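Trosau Automation Laboratory
February 14, 2022

The laboratory has completed the first stage of its gripper comparison. Results are posted in this thread for partner sites and for anyone planning a similar purchase. 1/9

Two sets of fingers were tested on the same arm, with the same controller and the same wrist camera. The Landon set has parallel pads with rubber faces. The Paucar set has rigid tapered fingers and no pads. 2/9

Each set performed 900 picks from a flat tray. Parts were small molded caps and short steel pins, placed by hand in positions drawn from a fixed list. Both sets worked from the same list. 3/9

The Landon pads held the caps more securely and tolerated larger errors in the approach. They had difficulty with pins lying close together, where the width of the pad pushed the neighboring part away. 4/9

The tapered fingers reached between the pins without disturbing them. They also leave more of the work surface open to the wrist camera, a point of interest to our vision group. The view below was taken with the fingers open and nothing held, under low light. 5/9

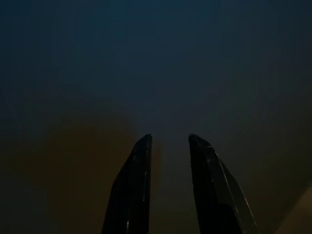

Orlando Ayala replied that his site had used tapered fingers for a season and found that the camera needed recalibration after every finger change. He asked whether the laboratory had seen the same, and whether the grip force was held constant across both sets. 6/9

Grip force was set separately for each finger type and then left alone for the full run. Recalibration was carried out after each change of fingers as a matter of procedure, so we cannot say how large the error would have been without it. 7/9

The controller will be compared next. Gustura units will be run at 100 and 160 cycles per hour with the tapered fingers only. Tayla McPhee is responsible for the test plan and will accept comments on it until the end of the month. 8/9

Stage 2 results are expected in March. The pick list and the calibration procedure are available to partner sites on written request to the laboratory office. 9/9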